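About Norncombe

Norncombe prepares demonstration sets for teams that train two-armed robots. We work from Sutness, in two rooms above a joinery, and most of what we make is recorded in simulation before any hardware is involved.

Benito Collado and Ada Parisi set up the company after several years of writing control code for packing lines. A model learning to pick and place needs a large number of clean attempts at the same small task, logged in the same way, and few robot teams had time to collect them. We do that part.

Our standard task set is called Testa. It has 13 tasks, each built on a plain table in a closed room with few objects, so that the behaviour can be compared from one operator to the next. A full delivery of one task is 2,000 episodes — joint positions, hand states and the head view, all on one clock.

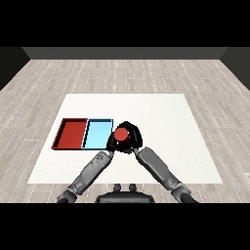 Sorting work from Testa: a red cylinder, with red and blue areas side by side on a white surface.
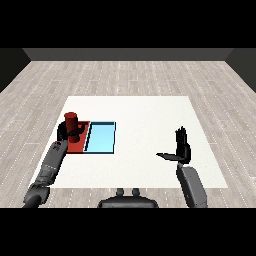 Every episode is driven by a trained operator. Uthai Nuchit runs the operator desk and writes the task sheets, which fix the starting layout, the permitted grasps and the point at which an attempt is stopped. Failed attempts are kept and labelled as such. Clients may take them or leave them out.

Parisa Rahimi is responsible for checking. Her tool, Poden, replays each log against the simulator and rejects any episode whose final state differs from the recorded one. Rejected episodes are recorded again at our cost.

There are nine of us at present. Ottavio Cattaneo handles licensing and trial requests. Trial sets are sent out on Tuesday mornings and cover one task from Testa, with the task sheet and the log format notes included.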